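Morgan steps away from Pestitz after five seasons

Carys Morgan will not return for the next run of Pestitz, the family drama that made her a regular face on Wednesday nights. The actress confirmed the news in a radio interview, saying she had told the producers in August.

"Five years is a long time to be one person," she said. "I love Lallell, but I would like to find out what else I can do."
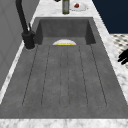

Gray sink with a grooved drainboard, set in marble.

Her next job is already lined up. Morgan takes the lead in Wulholm, a two-part thriller directed by Svenja Mayrhofer — the pair last worked together on the stage play Ayaaba, which ran for 300 performances. She plays a ferry captain who comes home to sell her father's house.

Mayrhofer said she wrote the part with Morgan in mind and waited nine months for her schedule to clear. Filming is under way on the coast.

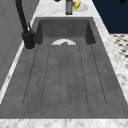 A plate in the basin, beyond the drainboard.

Morgan also spoke about her two daughters, who have asked to visit the set. She said she keeps them out of interviews and plans to go on doing so.

Pestitz will continue without her character. The producers have not said how Lallell will be written out.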